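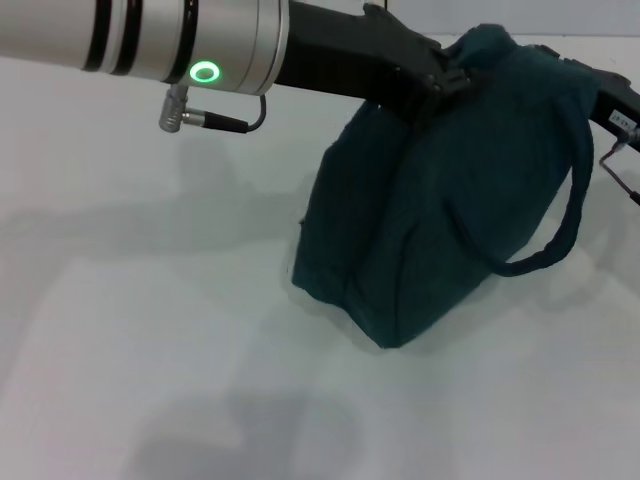 Green light ring on a silver arm segment

Hervieu Spice Paste Kit: our assessment
Reviews > Pantry and Ingredients
September | By the Dasteo Kitchen Desk

The Hervieu kit contains 8 sachets of curry paste, each weighing 60 g and intended for two portions. Three were prepared according to the printed instructions, using tinned coconut milk and chicken thigh.

The green paste was the most successful, with clear lime leaf and a steady heat. The red was acceptable. The yellow was markedly too salty - we would advise using half a sachet and tasting before adding more.

Instructions are legible, although cooking times are short for bone-in meat. The sachets do not reseal. Readers who cook for one may prefer the jars sold by Prinow.

Recommended, with reservations about the yellow.

19 comments | 100 shares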